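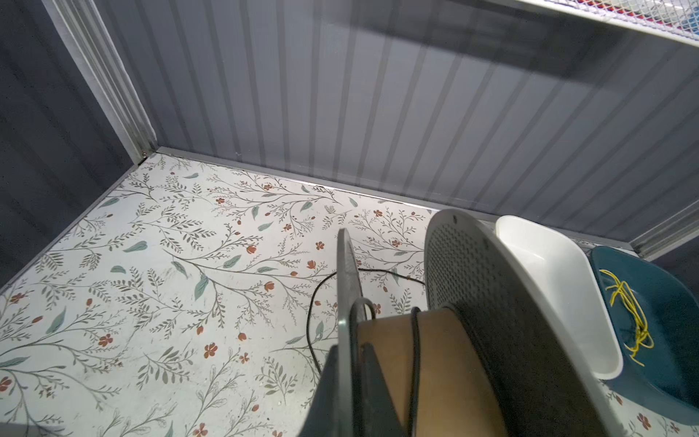

KENDTHORPE WRESTLING TO RETIRE ITS TAG TEAM TITLES, THEN IMMEDIATELY BRING THEM BACK

KENDTHORPE — Kuvalari Pro Wrestling announced Tuesday that its tag team championship will be vacated after the current holders, the Zaidi Express, stopped speaking to each other on the way home from a show in Plukuvby.

The belts have been returned by mail, in separate packages. One arrived with postage due.

A three-week tournament to crown new champions opens in April at Kendthorpe Hall. Matches will be held under standard Kuvalari rules, with one change: partners must now enter the ring through the same door. The company regrets that this had to be written down.

Both former champions have been entered in the tournament with new partners, on opposite sides of the bracket. Kuvalari management describes this as the luck of the draw and has declined to say who did the drawing.

The Zaidi Express held the titles for 973 days, the longest reign in company history, and defended them twice in the final year. Requests for a third defense were met with a doctor's note — the same doctor's note, on both occasions.

Doors open at 6 p.m. Tickets are on sale at the hall box office, and children under three get in free if they sit on a lap. Signs are welcome but will be read by security first.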